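Setting up the can cell again, and what I changed

It is now the second winter that I look after the shelf cell, and I promised Catriona Forsyth to write down how I set it up, so that the next person does not need to ask me everything. I write it on my own blog and not in the internal pages, where my earlier notes were lost in October when we moved to the new system.

The cell is simple. There is a table, a black metal rack with one wooden shelf board, two arms, and the cans. The work of the arms is to take a can from the table and put it on the shelf, or the other way. We call the cell Dimley, after the street where Anil Rodrigues lived when he built the first version. The program that runs it is called Pisharody and this name I cannot explain, it was there before me.

I begin always with the table. It is white and very shiny, which looks nice for visitors and is bad for the fixed cameras, because every ceiling light appears two times, once above and once in the table. I tried a matt sheet last year. The sheet moved a little each time a can was pushed, and after a week it had waves. So now I accept the shine and I set the exposure by hand. Automatic exposure is forbidden in my cell. When it is on, the picture becomes darker each time an arm passes near, and then the labels are found late.

After this comes the rack. It must stand in the same place every day, and for a long time it did not. Somebody cleans the table, the rack goes a bit to the left, and the arm puts the can half on the board. I measured the position from the table corner and wrote it on a card, but people do not read cards. What helped was a small stop that Mārtiņš Ķēniņš made for me, a piece of aluminium which clamps under the table edge while I place the rack. I push the rack to the stop, take the stop away, and it is done.

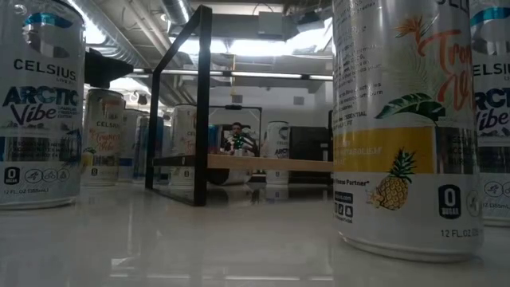
The rack and the cans in the Dimley cell, from table height.

The third thing is the cans. We use Celsius for most of the work, and some Red Bull, because both are slim but they have not the same height. I buy them full. Empty cans are cheaper for us (the office drinks a lot), but an empty can gets a dent from the fingers after a few grips and then it is not the same object any more. With full cans the dents come slowly. I have a box for the bad ones and I change them when I can feel the dent with my thumb.

Now the part that took me the longest time, the grip force. At the start of the autumn the force was set by Colin Whiteley at 63 per cent, and it was fine with the old finger pads. Then we bought new pads from Brimstead, which are softer, and I left the number as it was. This was my mistake. The soft pads spread on the can and let go too late, so that when the fingers opened, the can came a few millimetres back with them. On the table this is no problem. On the shelf it is a big problem, as the neighbour can gets a push, and then the whole row is crooked.

I lost two days to this. First I believed it was the rack again, then I believed it was the calibration, and I made the calibration new three times. In the end Kavitha Arumugam looked at the recorded video slowly and said, look at the fingers, they are sticking. I cleaned the pads with alcohol, reduced the force, and added a short wait after opening, before the arm goes back.

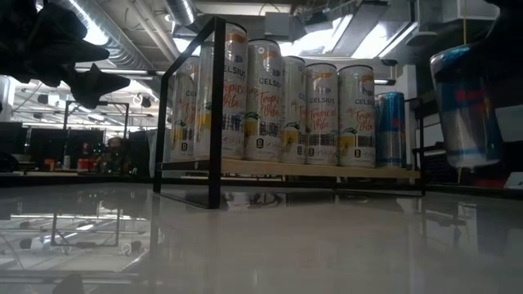
For the spacing I do not use a ruler any more. I put the cans by hand in the positions I want, I record these positions with the arm, and the program takes them from there. It is slower on the first day but after that I only check the two ends of the row. If the ends are good, the middle is normally good also. The last place, at the end of the board, is the difficult one. There the gripper has to come down without touching the rack at the back, and I had to turn the wrist a little to get enough room.

My daily check is short. I look that the rack is in its place, wipe the pads, run each arm to the home position and listen. One of them has a joint that makes a small clicking noise when it is cold. Wuto, who sold us the arms, say it is normal. I write it down anyway.

Since I changed the pads and the wait, the counter shows 1141 placements, and I have stopped it only for changing cans. Next I want to fix the cable on the left side, which is too short when the arm goes far to the back, and Anil has promised me a longer one.

4 December 2024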